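Small baskets, big difference – notes for the Pirkside talk
Gönül Güneş, 29/06/2014
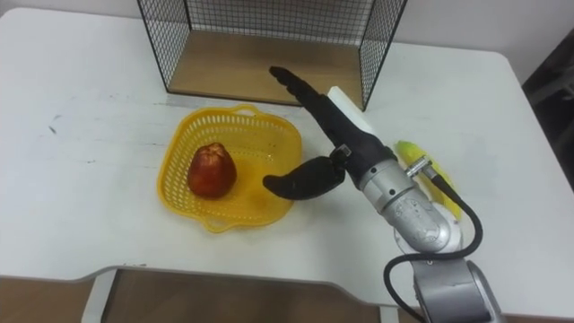

Welcome, thank Irén for the tea. Ask for hands up: who has a fruit bowl at home? Keep your hand up if you know what's at the bottom of it. (Pause. Let them laugh.)

I love this subject! I've moved my kitchen storage over to baskets bit by bit and I'd never go back. A deep bowl hides things. With a plastic basket you can see through the holes, the air gets round the fruit, and the whole thing goes under the tap when it's sticky.

Handles. Please try the ones on the side table while I'm talking. Two handles, one on each side, means you can pull the basket off a shelf without tipping it. My mother's had none and we chased plums all over Grelevier.

Colour next. Yellow is my favourite because red fruit stands out so well against it – my son will eat an apple he can spot from the doorway. Csaba prefers white. We've agreed to differ.

Then wire mesh. Open-fronted cubes are brilliant on a worktop: stand one against the wall and you've got a second level on top, if it's firm enough. Test it with tins first! Larysa's sagged under two bags of flour. A wooden base helps with small jars, which wobble on bare wire.

Don't fill everything. Half a basket of fruit gets eaten. A full one gets looked at.

Washing: warm water, old toothbrush for the corners, dry upside down on a tea towel.

Questions. Someone will ask about onions – keep them apart from the potatoes, and say so slowly, people write this down. Nabila has the sign-up sheet for the July session at Tristcombe (larders, bring a photo of yours).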